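Media Studies Project Report
Does a Final Season Announcement Bring Viewers Back?

Our group wanted to test a claim that gets repeated a lot in TV coverage: once a network says a drama is ending, people who quit watching come back for the finish. We doubted it from the start, and we should admit that up front.

We used the campus viewing survey for Larnance, a crime drama that ran on the Pranden streaming service. The survey had 109 usable responses. Of those, 19 people said they had stopped watching before the last season was announced in January. Only 3 of the 19 went back.

That is a small group, and we would not bet much on it. Still, it is hard to square with Pranden's own blog, which called the final run "a homecoming for fans." The blog gave no viewing figures at all. We wrote to ask for them and got a form letter.

We also read 12 reviews of the finale. Most praised it for "sticking the landing," and several used that exact phrase. We suspect some reviewers were grading the goodbye more than the episode.

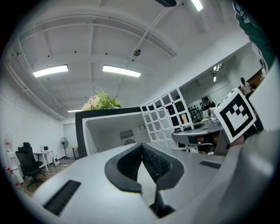 Ruchti, the comedy we picked for comparison, was less useful than we hoped. It was canceled without warning, so its viewers never had an announcement to react to. Flukik was on our first list too, but too few people in the survey had heard of it.

If we did this again, we would ask people when they came back and why. Our form only had a yes or no box, and one person checked both.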